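Portion, Plate, Pass: Natalia Villalobos on Dessert Service at Berkier

Natalia Villalobos has run the pastry section at Berkier since the café moved to its Holroyd site. Before that she spent six years in production baking, where a tart was a unit weight and a carton count. We spoke in the kitchen after the lunch service, mostly about tart geometry and crockery.

Dough and lattice

The lattice is cut from a sheet rolled to three millimetres and rested overnight in the cool room. Villalobos cuts strips with a wheel and a steel rule.

"Freehand strips vary by two or three millimetres and the thin ones colour first," she said. "You then pull the tart on the colour of the thin ones and the rest is underdone."

Strips are woven on baking paper, frozen flat, then slid onto the filled base. Weaving directly over fruit drags juice onto the upper strips, where it burns. She trims the overhang after 8 minutes at room temperature, once the edge takes a knife without cracking.

Filling is held back from the rim by a finger's width. The thickener is cornflour, cooked out on the stove before filling. She has tried tapioca and went back. "Tapioca sets clear, but it keeps moving at room temperature. By mid-afternoon the cut face has slumped."

Cutting

No tart is cut under four hours from the oven. Villalobos quoted an internal temperature of 89 degrees at the centre as her bake target, and said most cutting faults she is asked about trace to a filling that never got there.

The knife is a long serrated slicer, wiped between cuts. She saws through the lattice under light pressure, then presses straight down through the base. Portions are marked first with a ring divider, which leaves a faint notch in the crust edge.

"The point is the weak part. Lift from the crust end with an offset server, all the way under, and set it down in one movement. If you have to nudge it, the base sheds crumbs."

Plates

Berkier changed its dessert plates last October, from round coupes to a rimmed rectangle in the Tikside range. The order was for 106 pieces. Villalobos had asked for a raised edge, which contains loose crumbs and gives staff something to grip.

She places the slice towards one end of the recess and leaves the remainder clear.

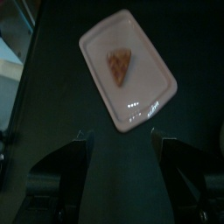
Glaze and lighting

The gloss finish was the contested part of the order. Villalobos preferred a satin glaze, which marks less under overhead light, but cutlery left grey lines on the samples within a fortnight. Gloss shows every fingerprint, so plates are now polished at the pass with a dry microfibre cloth.

"On a dark table a white gloss plate will pick up whatever light you have," she said. "You can move the lamp or accept it. We moved two lamps and accepted the rest."

She has no plans to return to round plates. The next job is a second ring divider, as the current one sits out of true and favours one portion in every tart.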